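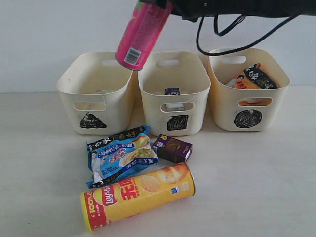

Household sorting is the everyday practice of dividing the things in a home into groups and giving each group a place of its own, most often a shelf, a drawer, a box or a basket. The word covers a good many habits that people rarely think of as belonging together: putting the spoons with the spoons, keeping the canned goods apart from the flour, setting aside empty bottles for the recycling, and dropping the day's mail into a tray by the front door until somebody has the patience to open it.

Background

People have sorted their belongings for as long as they have had more of them than they could carry, and storage jars, chests and woven baskets are among the most familiar finds from old houses. In the town of Trurport, where the winters are long and the older homes were built with one cold pantry on the north side, families traditionally kept roots, grains and preserves on separate shelves, and children were taught the order of the shelves at much the same age as they were taught to tie their shoes. The neighboring village of Plostomham had a looser custom, in which everything eaten in the morning was kept together regardless of what it was, and visitors from one place were known to complain, in a friendly way, that they could find nothing at all in the kitchens of the other.

Ways of sorting

The simplest way is sorting by kind, in which like goes with like. It is easy to explain to a guest or a small child, and it works well for tools, linens and dry foods. Sorting by use gathers the things needed for one job, so that a baking box might hold a whisk, a bag of sugar, paper liners and a favorite recipe card all at once. Sorting by person is common in large families, where each member has a hook or a bin near the door, and sorting by season is what sends the scarves up to the attic in April and brings them down again when the leaves turn.

Most homes mix several of these without ever deciding to. The writer Kaisu Kinnunen, whose book The Patient Cupboard grew out of her visits to 89 homes in and near Trurport, found only 19 in which a single way of sorting was used from the front door to the back. She was fond of pointing out that the people in the remaining homes could nearly always find their scissors.

Labels and marks

Labels may be written words, colors, pictures or plain shapes. Shapes and pictures are useful in homes with children too young to read, and also where the family speaks more than one language. A mark made by hand has the advantage that it can be changed in a minute when the contents change, while printed labels look neater and tend to stay put long after they have stopped being true. Kinnunen writes kindly of a tin in her aunt's kitchen that said "rice" for 24 years and held buttons for all of them.

The mixed drawer

Nearly every system of sorting leaves something over, and the leftovers usually end up in one drawer or bowl: loose keys, string, birthday candles, a battery that may or may not still be good. Some guides recommend emptying it once a year. Others, Kinnunen among them, treat it as a proper category in its own right and suggest only that it be kept to one drawer, with the heavier things toward the back so that it still opens.

Shared sorting

In apartment buildings and shared houses, sorting becomes a matter for neighbors as well. The Tsegaye building in Trurport keeps a common shelf on the ground floor where residents leave jars, books and outgrown children's clothes, each on its own level, for anyone who would like them. Cookbooks seldom stay there past supper time.

See also

Pantry
Recycling
Spring cleaning
Storage basket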